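Grirko to open toy lending shop in Cevden this December

For immediate release

Grirko, the toy and games lending company, will open its first permanent shop in Cevden in December. The shop will take over the former shoe repair premises on the lower part of the high street and will lend toys, games and puzzles to families across the town and the villages nearby.

The opening follows a trial held over the spring and summer in a side room at the Vallejo arts centre. During the trial more than 205 households joined the scheme and borrowed at least one item. Grirko had expected the trial to attract mainly parents of babies and toddlers. In practice a large share of loans went to families with children of primary school age, and there was steady demand from grandparents who have children to stay in the holidays and do not want to store toys for the rest of the year.

The shop will open with a stock of 297 items. Each loan will cost 99p and will last a fortnight, whatever the size or price of the item. There is no joining fee and no deposit. Loans can be renewed once at the counter, by telephone or through the Grirko website, as long as no other household has reserved the same item.

A spokesperson for Grirko said: "We looked at charging more for the larger toys and less for the small ones. People at the trial told us they would sooner have one price they could remember. Someone taking home a shape sorter pays the same as someone taking home a play kitchen, and we are happy with that."

What will be available

The opening stock covers toys for babies, pretend play, building sets, balls and skittles, board games, jigsaws, simple musical instruments and a small range of outdoor toys. The outdoor range will be larger between Easter and the end of the school summer holidays, when sand and water toys will be brought out of storage.

Board games will be lent with a printed contents card inside the lid. Borrowers are asked to check the card when they get the game home and to tell the shop if anything is missing. The same system was used during the trial, where the most common missing pieces were dice and the small pegs from a travel game. Grirko keeps a drawer of spare parts and can replace most ordinary dice, counters and balls on the spot.

Jigsaws will be lent in zipped cloth bags, with a picture of the finished puzzle sewn into a pocket on the outside. The original boxes did not stand up well to being carried on the bus, and several had to be taped more than once before the bags were brought in. Borrowers who prefer a box can ask for one, although not every puzzle still has its own.

There will also be a section for children and adults who find standard toys hard to use. It will include puzzles with large handles, playing card holders, textured balls and games with raised markings. Staff will be able to set items from this section aside so that a family can try them in the shop at a quieter time before borrowing.

Electrical toys will make up a small part of the stock. They will be lent without batteries, and borrowers will be told at the counter which size they need. Grirko will not lend car seats, cots, high chairs, cycle helmets or trampolines, and it cannot accept any of these as gifts.

Cleaning and checking

Every item will be cleaned and looked over when it comes back. Hard toys are washed by hand or wiped down, depending on what they are made of. Soft toys and fabric parts go through a hot wash at the Cevden launderette, which has agreed a regular morning collection. Items then go on to a checking bench at the back of the shop, where they are looked at for cracks, sharp edges and loose parts.

Toys with small parts will carry a red tag on the shelf and on the loan bag. The tag shows the age advice given by the maker, and staff will ask about younger brothers and sisters before lending a red tag item. Small balls are kept in a separate cupboard behind the counter and are handed over on request.

Borrowers are not expected to wash items before returning them, though sand and mud should be shaken off. Normal wear is accepted. If something is broken, the shop asks only that it is told, so that the item does not go straight back on the shelf. Grirko may ask for a contribution where an item has been lost altogether, and any amount will be agreed with the household.

The premises

Work on the shop began at the end of the summer. The old counter has been kept and shortened to make room for pushchairs. The step at the front door has been replaced with a ramp, and the door has been rehung so that it opens fully against the inside wall. There is an accessible toilet with baby changing on the ground floor. The upstairs room will be used for storage and will not be open to the public.

Shelving runs along both side walls, with the lowest shelves given over to toys for the youngest children. A low play table will stand near the window. Larger items that cannot go on shelves, including dolls' houses and ride-on toys, will be kept at the back and shown in a picture folder at the counter.

There is no parking outside the shop. Drivers collecting large items can stop in the loading bay behind the row, which is reached from the lane beside the chemist, and staff will bring the item out to the back gate. The bus from the station stops opposite.

Opening hours will be set out on the door and on the website before the shop opens. The shop will open at 9.30am on each trading day so that parents can call in after the school run, and it will stay open later on one evening each week. It will be closed on bank holidays. Loans that fall due on a day when the shop is closed can be brought back on the next trading day at no extra cost.

Working with Festico

The shop is being opened with support from Festico, which organises family events in the town. Festico has paid for the shelving and the ramp, and will run 2 free play mornings in the shop during the first month. Places at the play mornings do not need to be booked, but numbers will be limited by the size of the room and families may be asked to wait or to come back a little later.

A spokesperson for Festico said: "Families come to our events and ask where they can get hold of the games they have just played. Until now we have had to send them to a shop in another town or tell them to look online. It will be much easier to point them down the road."

Festico will also borrow from the shop for its own events. Any item booked for an event will be shown as reserved on the website, so that families can see when it is due back.

The collection point at the Vallejo arts centre will stay open until the shop is ready. After that it will take returns only, through to the end of the winter, and will then close. Households that joined during the trial do not need to join again. Their existing cards will work in the new shop, and any unused loans bought in advance will be carried over.

Giving toys

Grirko is asking residents for toys and games in good condition. Wooden train track, construction bricks, floor puzzles and board games for older children are most needed. Games should be complete where possible, but incomplete sets of bricks and track are welcome and will be sorted and combined.

Soft toys cannot be taken at present, as the shop has as many as it can store. Toys without a safety mark will be turned down. Anyone with a large item to give is asked to get in touch first so that space can be found for it.

Gifts can be left at the Vallejo arts centre reception during its normal opening hours. Please do not leave bags or boxes outside the new shop, which is not staffed every day while the work is being finished.

How to join

Residents can join at the Vallejo arts centre now, or at the shop once it opens. New borrowers need to bring something showing their name and address. One card covers everyone living at the same address, and up to four items can be out on a card at once. Childminders, nurseries and playgroups can apply for a group card, which has a higher limit and a longer loan period.

Schools that would like to arrange a class visit should contact the shop directly. Visits will be offered in the mornings from the start of the spring term.

Notes to editors

Grirko lends toys, games and puzzles to households and childcare settings. The Cevden shop will be its first permanent site. Its earlier schemes have been run from shared buildings.

Festico organises family events in Cevden, including the summer games day and the half-term activity week.

Photographs of the shop front and interior will be available once the fitting out is complete. Requests for interviews, or to visit before opening, should be sent to the Grirko press desk through the contact page on its website.

Ends
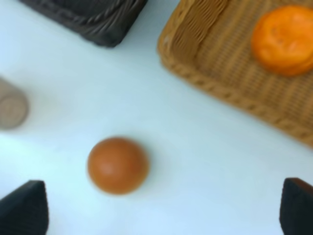 A small orange-brown ball on a white tabletop.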